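Narkska Open Day Set – README

What this folder is

These are the files from the open day of the Narkska kitchen simulator, January 2021. Visitors could come to our lab at Tivamix, sit at one of the two desks, and steer a robot arm through a short kitchen task on the screen. We recorded every attempt for which the visitor signed the form. The attempts are shared here so that other groups can use them for teaching or for small experiments.

Contents

episodes/ – 192 recorded attempts, one file each
renders/ – still pictures saved during the attempts
forms/ – the empty consent form, in English only
notes.txt – what the desk helpers wrote down during the day

How the day was organized

Each visitor got a short explanation and then one practice round, which was not saved. After this the real attempt started. An attempt ends after 500 control steps or when the visitor presses the stop key. The first desk used the MacLeish controller, the second one a normal keyboard. The field "desk" in each file tells which one it was.

The kitchens are all made by computer. Cabinets, counters and floors change from one attempt to the next, and the object to reach for also changes. The goal was given to the visitor as one written sentence, and it is kept in the field "goal" exactly as it was shown, also with our two spelling mistakes.

Known problems

– In the first 50 attempts the clock of the keyboard desk was wrong. Please use the step number and not the time.
– Some visitors changed places in the middle of an attempt. These are marked "shared".
– Success was judged by the desk helper, by eye. Two helpers may not agree, so take this field with care.

Use and contact

You may use the files for research and teaching. If you publish something, please name the Vuvness loader if you used it to read the episodes. Questions and corrections go to Vinh Triệu, who keeps the folder. 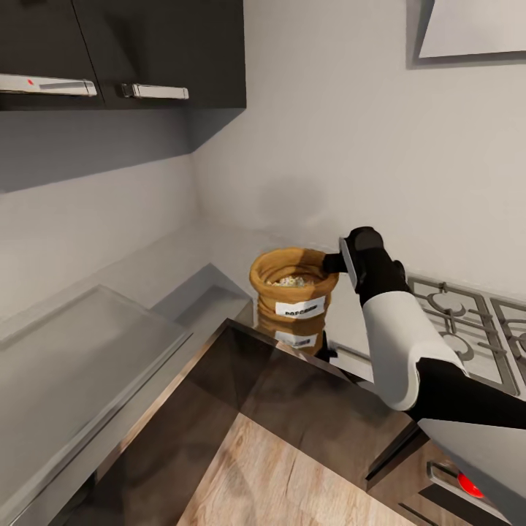

Corrections are collected and added together in the next version, and the old version stays available under its own number. Please write the episode number in the subject line of your message.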